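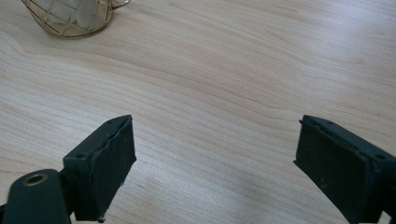
Jayasinghe
Trail keeper, Ritthorpe to Rudness coast path

Speaker notes — the spring walk talk

Start with the bog bridge. People love the bog bridge! Ask who has walked it in the rain, wait for hands, then tell them how the old boards used to tip at the Tuvunby end.

The whole path is 21 miles and most folks only ever see the first 2, out to the gull rocks and back for lunch. Fine by me, but oh, the middle part — cowslips all down the bank, and larks going like mad by 7 in the morning.

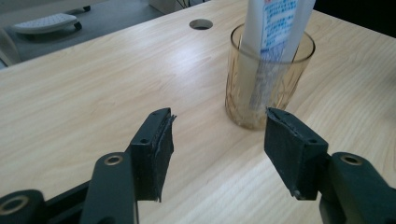
Next, the counter at the Rudness gate. It clicked 3,321 times last September, which thrilled me (dogs don't set it off, I checked with mine). Pause here. Drink some water.

Tides. Go slow on this bit. The beach shortcut closes sooner than it looks, so take the cliff steps if the sand bar is covered.
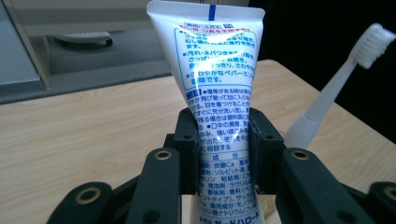 Then the stiles. We swapped the worst ones for gates, and now strollers can get as far as the orchard, and I've met so many new families out there! 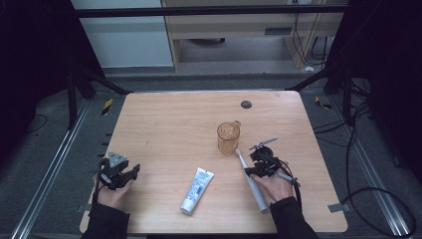
If there's time, play the lark recording. Questions after. Maps are by the door, please take one.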